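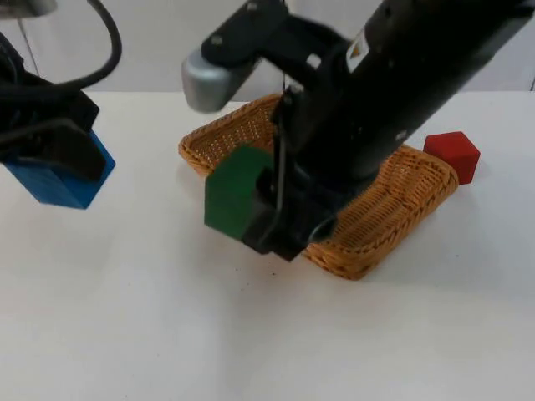

Idholm Play Table, White

Item 432, $164, ships flat

I make these in the back half of my shop in Barkstead, and I've been fussing with the design for longer than I want to admit. The first ones had a lip around the edge to stop things rolling off. Everybody hated the lip (crumbs!), so it's gone, and the top is now one plain flat surface you can wipe from end to end in a single go.

The legs are solid beech, screwed into metal plates, and they come in two lengths. With the short set a three-year-old can kneel or sit on a low stool. With the long set my niece, who is nine, still does her homework at hers. You get both sets in the carton, so please don't throw out the second bag!

What you should know before ordering

The top is bright white and it stays white if you're reasonable about it. Washable marker comes off with a damp cloth. Permanent marker takes rubbing alcohol and some patience, and red is the worst. I wouldn't put a hot pan on it.

It weighs 39 pounds boxed, so get somebody to help on the stairs. Putting it together took my brother-in-law half an hour, with a coffee in the middle. The Allen key is in the carton, but you'll need your own Phillips screwdriver for the leg plates.

Color blocks and a basket

Blocks are sold separately, and so is storage. I like a shallow basket better than a tub with a lid, mostly for the lazy reason that kids will drop things into it on their way past. Wicker does snag on sweaters, so run your hand around the rim of a new one and snip anything that pokes out.
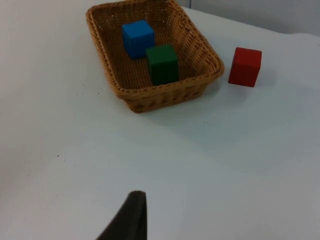
Braided wicker basket with wooden cubes inside, on a white top.

Shipping and returns

Orders go out with Boden Freight, usually within a week. Returns are fine for 30 days if the legs haven't been fitted. If a corner arrives dinged, send me a photo and keep the carton until you hear back.

The next batch will be ready in March. If you want the older gray top, Zoubi Home in town still has a couple on the floor, and they'll hold one for you if you call.

Page updated February 2021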